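4.2 What people keep plugged in, and what they keep anyway

We turn now to the part of the study that participants were least eager to discuss. Asked about furniture, people in the Vutcombe and Presau households talked freely. Asked about chargers, they looked at the floor, where in many cases the chargers were. Rosalie Eberhard's field notes record the phrase "I keep meaning to" so often that she began writing it as a single letter.

The household inventory treated as "small electrical" anything that carries current from a wall to something else and has no purpose of its own: power strips, extension cords, phone chargers, loose cables, adapters, and the switch boxes that turn up in garages and hobby rooms. Lamps were excluded. So were batteries, after a difficult afternoon in Presau. The full inventory came to 600 items across 74 households, and the coding scheme in Section 3 was applied to each item by two coders working separately. Where they disagreed, the item went to Ulises Correa, who disagreed with both of them and then picked one.

Three states were coded. An item was "in service" if something was plugged into it or it was plugged into something. It was "at rest" if it had been put away in a manner that suggested someone expected to see it again. It was "adrift" if neither applied. The line between rest and drift caused most of the trouble, and it came down to the cord. A cord that has been gathered into even loops is making a claim about the future. A cord lying in whatever shape it landed in makes no claim at all, though its owner may make several on its behalf when a researcher is in the room. Figure 5 has both conditions on one brown mat, the power strip with its cord in a neat bundle and the pink charger with its thin cable in a loose tangle of a coil.
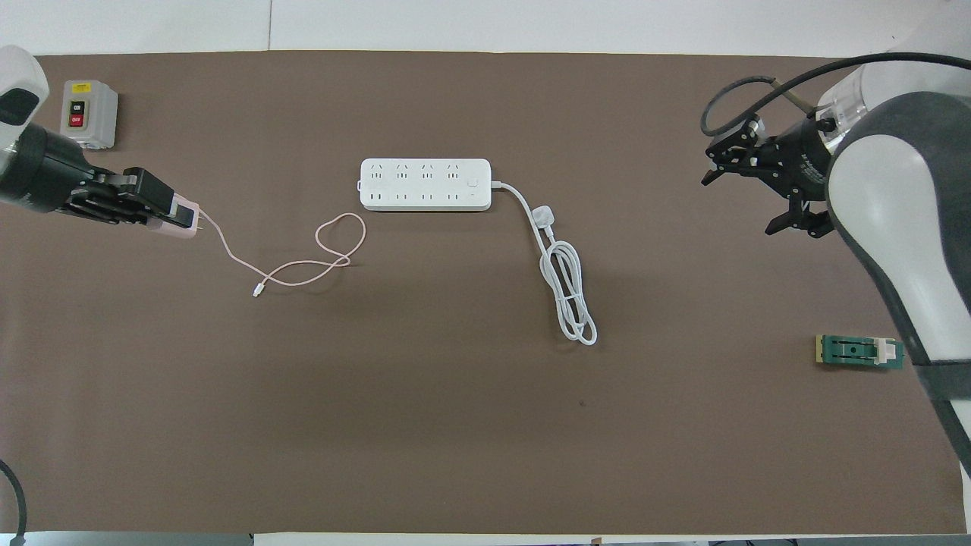

Figure 5. Small electrical items on a work mat: a white power strip with two rows of sockets, a pale pink charger and cable, and a gray switch box with ON and OFF buttons.

The difference in treatment followed the kind of item more closely than it followed the kind of person. We had expected tidy households to have tidy cords. What we found was households with alphabetized spices and a drawer no one would open in front of us. Power strips did well almost everywhere. Their cords are thick enough to hold a fold, they are bought for a particular spot, and when the spot goes away they tend to be bundled up by someone who remembers what they cost. Phone chargers did badly. They are thin, they travel, they come into the house with other purchases, and they are borrowed within the family under terms that participants described quite differently depending on whether they were the lender.

Color mattered more than we had allowed for. Our pilot form had no column for it, and one had to be added by hand. A white charger in a house of white chargers belongs to whoever reaches it first. Owners of colored ones could say whose it was, where it ought to be, and who had last been seen with it. This knowledge did not lead to better coiling. It led to better accusations. One father in Vutcombe told Segundo Henao that he had bought his daughter a distinctive cable so that it would stop disappearing, and that it now disappeared distinctively.

Switch boxes were rare and deserve a short note. Most belonged to some piece of equipment that had since left the house. Participants were reluctant to part with them, and when pressed they pointed to the buttons. A thing clearly marked ON and OFF seems to retain its dignity long after there is nothing to turn on or off. Teófilo Valderrama proposed a separate category for objects of this type, under the name "retired officials." The proposal was declined 5 votes to 2, and we mention it here only because he asked us to.

We also recorded how people coiled when asked to do it in front of us, an exercise borrowed from Salazar's earlier work on garden hoses. Nearly everyone began by wrapping the cord around the hand and elbow. Nearly everyone then stopped, said that you are not supposed to do it that way, and went on doing it that way. The source of the rule was given as a father, a former boss, or "a video." Rasa Sepp, who ran these sessions in July, notes that participants handled the plug end with some ceremony and the far end with none, so that the bundle was usually finished at one side and unraveling at the other.

Two limits should be kept in mind. People had notice of our visits, and a good deal of drift may have been converted to rest on the previous evening. We also relied on participants to show us every drawer. Codero's method of estimating unseen storage was considered and set aside, partly because it calls for a floor plan and partly because it calls for nerve. The counts for adrift items are therefore best read as a minimum, and the households that reported none are discussed, with appropriate respect, in Section 4.3.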